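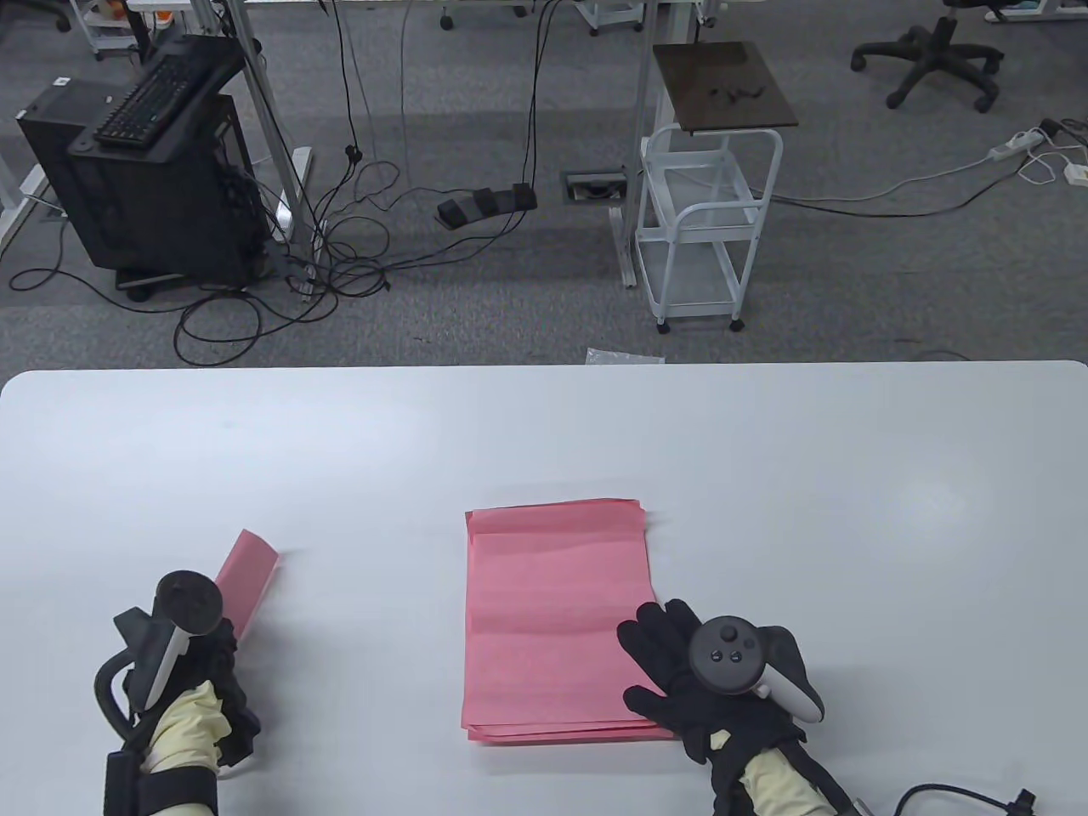 The pink stack, first thing in the morning

The budget form from Huvach had one line for gloves and one line for everything else. I had until four to fill it in.

I wrote gloves, black, 15 pairs. Then I went back to the table and strapped the controllers on again, because the folding had to be done whether the money came or not. Cungate paid by the finished piece. They wanted 900 by the end of August, and they wanted the hand motion recorded with every one of them, so that their arm could learn it.

The arm was the real question. Raju sold one for 2604 a month, service included, with a lease that ran eight months whether you liked the arm or not. Kultico sold theirs outright and wouldn't give a price by email. I had asked twice. Both times they sent me a brochure and a form to fill in.

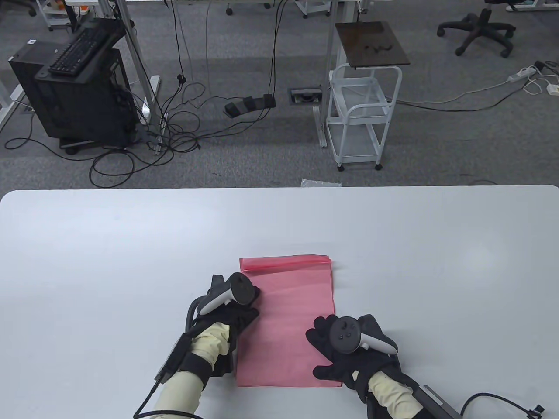 Flat on the table, both hands down

I did the arithmetic while I worked. It was easy enough to think with my hands busy. If we leased, the first two months went to setup, and I would still be folding. If we bought, we would need a new table too, and the floor outlet moved. The boss had left both of those off her list. She had put down a coffee machine.

"Just tell me what you can't do without," she had said from the door.

I thought about that for the length of one sheet.

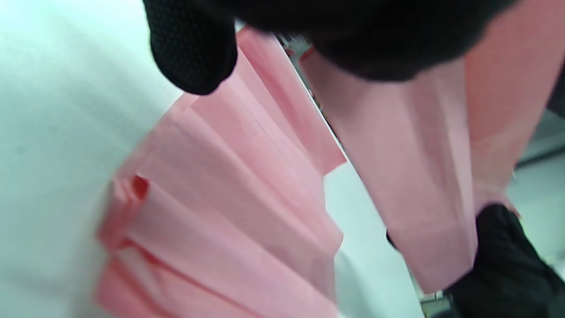 The folds have to be let out slowly or they tear at the corner, and I had never found a way to write that on a form. I could put it under training, I supposed. Training had no line either.

At twenty to four I took the gloves off and sat down with the pen. I crossed out 15 and wrote 8. Under everything else I put the lease, one arm, Raju -- and then, in smaller letters, a second table and one more person to sit at it. I left the coffee machine where it was and carried the form down the hall.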